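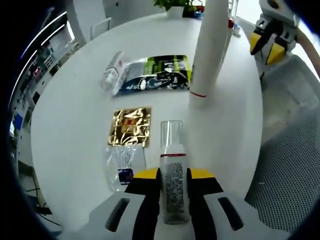

A clear bottle with a thin red band and a closely printed label, with a gold foil packet on the white table behind it.

Plivilcombe opens its first refill and swap room

8 October 2023

People in Plivilcombe can now top up their shampoo, washing-up liquid and hand soap without buying another bottle. The Plivilcombe Refill Room opens its doors this week in the old ticket office beside the bus station, and everyone involved is thrilled to see it happen at last.

The idea began in May, when Ewurabena Baidoo put a note in the window of the Gedine Bakery asking whether anyone else was fed up with carrying sacks of empties to the tip. She expected a handful of replies. By the end of the month she had 99, several of them running to two pages, and one with a floor plan of the ticket office drawn on the back.

"I read every one of them at my kitchen table and I was grinning the whole way through," said Ewurabena, who will run the room. "People had worked out opening times, prices, where the sink should go. There was a whole town out there that wanted this and had already thought hard about it!"

Visitors bring any clean container with a lid, weigh it at the door and fill it from the taps along the back wall. The smallest amount on sale is 250 ml, so it is easy to try something new before filling a big bottle. Prices are chalked up by the till and will be looked at again each season. Anyone who arrives without a container can take one from the shelf of washed spares – a deposit of £2 applies and is paid back when the bottle comes home.

The swap side of the room is for things that are unopened and in date but not wanted, such as gift sets, travel sizes, hotel soaps and the wrong kind of conditioner. Leave something, take something, or just take something. There is no need to bring an item in order to go home with one.
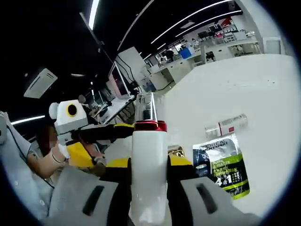 White bottle with a red collar and a clear cap.

Liquids are supplied by Jidel, a small soap maker based in the next valley, which delivers in drums and takes the empty drums back on the same van. Three scents are available to start with: rosemary, orange and plain. The plain one was added after a string of requests from parents of children with sensitive skin, and it was the first to run out at the trial evening.

The room itself has been brought back to life by local builders Mnguni, who kept the original ticket window and the bench beneath it. The taps sit at two heights so that wheelchair users and children can reach them, and the door has been widened by the width of one very stubborn brick pier.

"I used to buy my school bus pass through that window," said Bradley Bellamy, site manager at Mnguni. "We found three layers of green paint on it – every one a different green – and the lads argued for a whole tea break over which to match. We went for the oldest. It looks lovely, and I'm really pleased to see people queuing there again."

Label-reading sessions will run on the first evening of each month. They are free, relaxed and open to anyone who has ever squinted at the back of a bottle and wondered what half the words meant. Tea is provided.

The Refill Room is open from 10am to 4pm, with a late evening until 7pm once a week. Bus passengers are welcome to wait inside.

Notes for editors

Ewurabena Baidoo is available for interview, and visits can be arranged outside opening hours. Please ask at the ticket window or leave a message at the Gedine Bakery.

ENDS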